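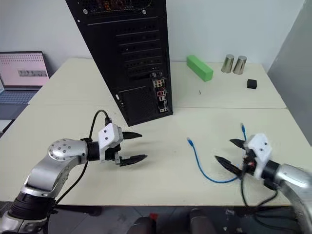

*A Sallska two-arm bench station with a desktop tower and a blue Ethernet cable.*

**Sallska** is a two-arm bench kit sold by Nerncombe for handling cables, plugs and the other small parts of office computing that people usually manage with one hand while holding a phone in the other. It was announced in November and went on sale on Monday, December 5, 2022. The buyer supplies the table, the laptop and the patience.

## Design

The kit consists of two jointed arms in silver and white, each ending in a white gripper with a pair of black pointed fingers. The maker's brochure calls the fingers "expressive." They open and they close. Cables run outside the arms, a choice Nerncombe describes as "service-friendly" and most reviewers have described as cables.

Control software, called Kaewmanee, runs on an ordinary laptop beside the bench. The first release had no undo command. The second has one, filed under "Preferences."

## Cable handling

The task for which Sallska is best known is picking up a loose Ethernet cable and presenting its plug to a desktop computer. The lead designer, Ximena Xolalpa, chose it because a network cable has no fixed shape, and a program that expects one will be disappointed. The manual devotes a long chapter to the subject, including a passage on the small plastic latch, which works only one way up. 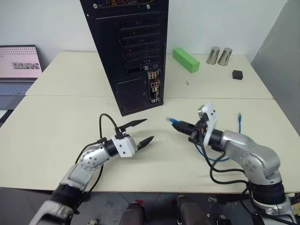

In the recommended routine, one gripper takes hold close to the connector while the other stays open to receive it. Gripping farther back gives the plug room to swing, and the manual warns against it twice on the same page. Owners are told to stand the tower with its back panel toward the arms and to leave it there, advice that rules out most real desks.

## Versions

Nerncombe sells the kit in two versions. The Sallska 2000 is the standard model. The Sallska 2721 adds a longer warranty and a different power supply; the company has never explained the number. Both use the same grippers, and spare fingers are sold only in pairs — a sore point for owners who have lost one.

## Reception

Reviewing the 2000 for the trade newsletter *Branlow*, Ketsara Boonyarit praised the grippers and the clear setup guide, but found the software "fond of asking whether I am sure." She recommended the kit for teaching labs and advised small offices to go on plugging in their own cables. Nerncombe quoted the first half of that sentence on its packaging.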